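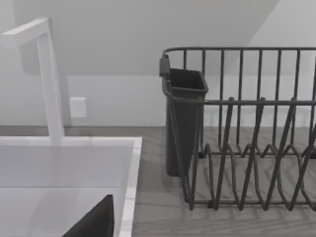 Rurmont kitchen, run 111: finger through the sink

November, started writing this up at half past four.

Right, so the sink runs are off again and I've spent most of the afternoon on it. The task is the boring one: get the ladle into the utensil holder on the end of the dish rack, holder empty at the start. Kollholm build, same seed as last week's good batch, nothing clever switched on.

What happened: the arm went low over the basin, the wrist force shot up to the clip limit, and then the controller just kept pushing. No stop! The force guard should have tripped and it sat there quiet as a mouse until step 624, when the solver gave up and the episode ended with a NaN. On a real arm that's a bent finger at the very least, so I'm logging it as a safety fault even though all we broke was a log file.

Things I tried, in the order I tried them:

Reran with the same seed. Same fault, same step, so at least it repeats.
Halved the approach speed. It died later but it still died.
Raised the approach by 12 mm. Ran clean. I don't trust it, it's only dodging the contact.
Swapped the basin's collision shape for the old box version. Guard trips properly, arm backs off, lovely.

So I'm fairly sure it's the new basin shape. The visual mesh is fine. The collision one has a wall with its normals facing the wrong way (found that with the debug overlay, took me ages to remember the key for it), and once a finger gets past the rim the contact pushes it further in. Michalis Drakos thinks the guard is a separate bug and I've come round to that. It looks at the change in force between steps, and if you sit flat on the clip limit there isn't any change, so it sees nothing wrong. Two faults holding hands, basically.

Also, my own fault: I read the wrist camera log against the wrong clock for an hour. Jenkins keeps its own timestamps. Use the sim step!!

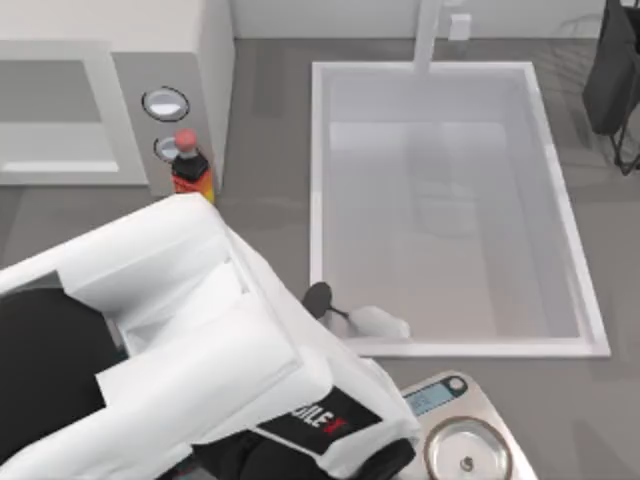
Still to do

Flip the normals and re-export the basin. I'll do it by hand this once.
Michalis to make the guard check the force itself as well as the change in it.
Ladle placement wants a look too. It's lying on the front rim of the sink with the handle up against the white thing, and the grasp planner picks a rubbish angle for that. Possibly why we went in so low to begin with, haven't checked.
Run the Hosau regression set on both fixes, separately first, then together.
No sink runs on the hardware until all that's green. I've put a note on the bench as well.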